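Wandora Community > Grippers and Wrist Cameras > Questions

Home | Forums | Downloads | Log in

Wrist camera loses flat utensils on a stone counter – camera, fingers or exposure?

benchleft
Posted Feb 2, 2022

I am comparing two wrist cameras on the same parallel gripper and need a second opinion before I order more parts. The arm is a Mowat with the stock controller. The fingers are the yellow ridged ones from the Hendton soft set. Camera A is the small wide-angle unit that Nendano sells with its bracket. Camera B is an older narrow-angle board camera on a bracket I printed myself.

The task is simple. The arm moves over a kitchen counter, finds a utensil, lines up the fingers and closes. On a plain mat both cameras do fine. On the counter, Camera A misses the pick 16 times out of 50 and Camera B misses 5 times out of 50. I expected the opposite, as A has the better sensor on paper.

The counter is gray stone with brown and rust-orange veins. My detector sometimes puts a box around a vein and reports it as a handle. It also tends to merge the metal pieces into one object when they lie against each other.

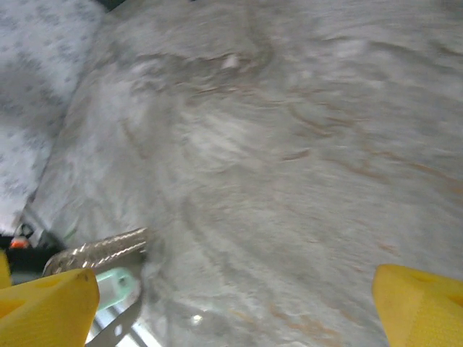
Camera A view, fingers open, utensils at lower left.

Both fingertips are in view, which I need for alignment. The price is that the left one overlaps the ribbed metal piece and the end of the green one, so the detector never gets a full outline from this pose. Much of the stone is also soft. I can't tell whether that is focus or motion, and I have not found a way to check from the saved file alone.

Things I have tried:
Lowering the gain. Small change.
Turning off auto white balance. No change.
Retraining with more counter images. Fewer boxes on the veins, same number of missed picks.

Should I keep the wide lens and change the fingers, or go back to the narrow one?

14 comments | Share

pitchandroll
Posted 2 days later

Keep the wide lens. The overlap comes from the approach pose, and you would get it with any camera on that bracket.

Add a look pose before the grasp pose. Raise the wrist, shift it until the target sits between the fingers in the image, take the picture there, and run detection only on that one. In yours the utensils are all down in the left corner and the space between the fingers is bare stone. The detector is being asked to work in the worst part of the image. Wide lenses are usually softer and more distorted toward the corners, and you have a finger in the way as well.

For the blur, do a static test. Park the arm, wait until the controller reports it has settled, and save a set of images with the exposure locked. If the stone is still soft, it is focus. Many of these small modules are set at the factory for a longer distance than a gripper works at. If the lens is threaded and not glued, you can turn it. Make small adjustments and mark the starting position with a paint pen. If the stone is sharp when parked, shorten the exposure and add light.

I would also check your comparison. A narrow lens at the same height gives more pixels per utensil. Unless you matched the scale, some of the gap between 16 and 5 is only that. Crop Camera A to the same field as B and run the 50 picks again before you decide anything.

Share | 6 comments

tinsnips_04
Posted 2 days later

get a depth camera, problem solved. veins are flat and handles are not

Share | 2 comments

lowbacklash
Posted in April

Adding to this thread as I run the same Hendton fingers on a different arm.

Depth alone will not fix it. Short-range stereo units have trouble with shiny metal, and you have plenty of it – the ribbed piece is full of small highlights and the striped surface under the green handle goes from bright white to dark gray. I would expect holes in the depth map there. It could help with the veins, so use it as a mask if you already own one, but I would not buy one for this job.

Reflections matter more than the lens in my experience. There is a pale glossy patch in the middle of your counter and a bright point of light near the bottom. If the light is overhead, move it to the side and put a diffuser on it. A linear polarizer on the camera cuts glare from polished stone, less so from bare metal. It costs some light, and its effect changes as the wrist rotates, so test it at the angles you use.

On the fingers: the yellow is easy to segment, so mask it out before detection. I made one mask with the gripper open and one with it closed, and blend by the reported opening. Any box that touches the mask gets a lower score and triggers a second look from another pose. That second look did more for my pick rate than any camera swap.

I would still do the static focus test from the post above first.

Share | 3 comments

Back to Grippers and Wrist Cameras | Older | Newer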